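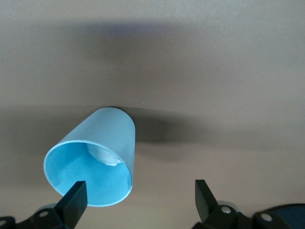 Doğukan Yurt wrote:

Picked up my very first night guard on Friday and I'm weirdly excited about it! I've been a grinder since college and my jaw used to ache every single morning. The office in Curkville made me a hard one for the lower teeth, and it fits great, but it feels tight for the first ten minutes after I put it in. Is that normal? Also, how do you all clean yours? The sheet they gave me says "rinse daily" and that's it. I'd love to make this thing last, it cost me $200 even after insurance.

Posted July 21, 2025 · 2,179 views

Akgül

Welcome to the club! Yes, a bit of snugness at the start is really common with a hard guard, mine was the same for the first couple of weeks and now I barely notice it going in. If it pinches one particular tooth, or your bite feels off long after you take it out in the morning, call the office and have them adjust it. Mine needed two tiny adjustments and the difference was huge!!

For cleaning I do a soft toothbrush, cool water and a drop of plain dish soap, right after it comes out. No regular toothpaste, a lot of them are gritty enough to scratch the plastic. And please no hot water! I warped my first one that way back in May and I'm still a little sad about it. 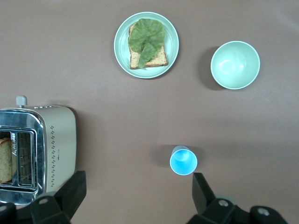

Then let it air dry before it goes in the case, and pick a case with vent holes. I soak mine once a week in one of those retainer tablets, but check with your dentist first that the tablet is okay for your material. The lab in Clernirbridge that made mine was happy to tell me over the phone. Oh, and bring it to your checkups so they can look it over for cracks (mine is 4 years old and going strong).

Cenier

keep it away from the dog!!! learned that the expensive way lol

Doğukan Yurt

Thank you both, this is so helpful! No dog but my cat steals everything, so a case with a good latch it is. Going to ask about the tablets at my next visit.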